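September, early evening

Slept badly and got up before the alarm. Made coffee and drank it standing at the counter with the window open. It was cool enough for a sweater at first, then warm by the time I left.

Spent the morning on the boxes in the hall. There were 17 when we moved in and I am down to seven. One was all cables. One was kitchen things I had already replaced, so now I have two colanders and two graters. I put the older ones in the bag for the thrift store, along with the Wundby lamp that never stood straight. The rest of that box was newspaper. I flattened it and tied it up.

Rent reminder came, and with it a note that the storage unit at Homska goes up to 525 starting next month. I should empty it before then. Most of what is in there is the old bed, the bookcases and the winter tires, and I don't need to pay that much to keep a bookcase. I wrote "storage" on the calendar and underlined it.

Lunch was rice and the end of the soup. Then a walk down to Phan for dish soap, lightbulbs and a bag of onions. They were out of the small bulbs again. I bought the wrong size last time and still have the receipt somewhere, probably in one of the seven boxes.

The afternoon was at the round table. I like that table more than I expected to. It is plain white and has no corners, so I can walk around it without catching my hip, and it looks right on the gray concrete. The floor I am less sure of. It shows every crumb and my feet ache after a few hours, so I have started keeping my white shoes on indoors. Wore the big white T-shirt with the navy print, the black pants, and the beaded bracelet on my left wrist. The shirt is too wide for me and always has been – I roll the sleeves and leave it at that. It will need a wash before it goes back in the drawer.

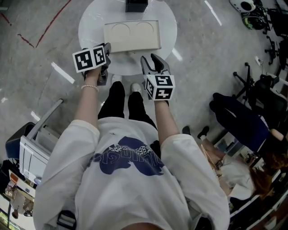
Written at the kitchen counter
Filed under: Home, Days

Stopped at three with a stiff neck from looking down. The tray can stay out on the table until I decide where it goes. I had thought of the shelf by the door, but the shelf is from Zadum and bows in the middle under almost anything.

Called about the dripping faucet and left a message. Put a bowl under it for now.

Supper was eggs and onions. Tomorrow the cable box, then the thrift store if they are open, and ask at Phan when the small bulbs are coming in.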